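**Pomedley Table Helper — practice kit page, updated April**

I get asked the same thing every time I put one of these kits up: can it clear my table yet? So I'm answering it at the top, before the price. Sort of! It can pick things up and put them down in a practice room on your computer, and it's getting pretty good at that. Your kitchen is another matter.

The Pomedley kit is software only. You get a simulated arm and gripper, a round wooden table, a few bits of tableware and a bright pink cube for the arm to practise on. I like starting with the cube (flat sides, nothing to spill) before anybody moves on to the glass. 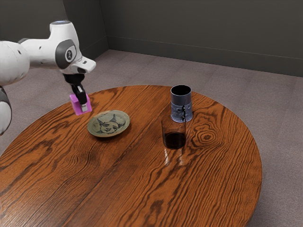
Boyang Cui wrote in to say the cube is a bit of a cheat, and that a clearing robot ought to be judged on greasy plates and half-full cups. Fair enough, I reckon, and I've added a harder set of tasks for exactly that. Mind you, Jingyi Liao ran the older tasks through 800 tries before she touched the new ones, and she says she'd do it the same way again.

What you get for $80:

- the table room, with the arm set up and ready to go
- 22 starter tasks, from lifting the cube to shifting a plate
- 2000 recorded runs you can train on or just watch
- my notes, which are long and a little grumpy

You'll want a decent graphics card. My old laptop managed it, but the fan carried on like a hairdryer and I gave up after lunch.
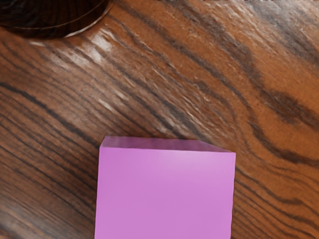 Shiny surfaces are still the thing I'd grumble about most. People think the hard part of tidying up is the gripping, and some of it is, but half my bad runs come from the software making a mess of where an edge is. The varnish look on our tabletop was a deliberate choice, and close up you get whitish glare sitting right across the grain, with only plain pink block to give your program something easy. Turn the gloss down in settings if you're just starting out — I did for the first few weeks.

Would I buy a real arm for the dishes? Not this year. For learning how the job gets done, though, I'm having a great time with it, and updates are free to anyone who already has the kit. Orders go through the Hukudport shop, and the download link lands in your email.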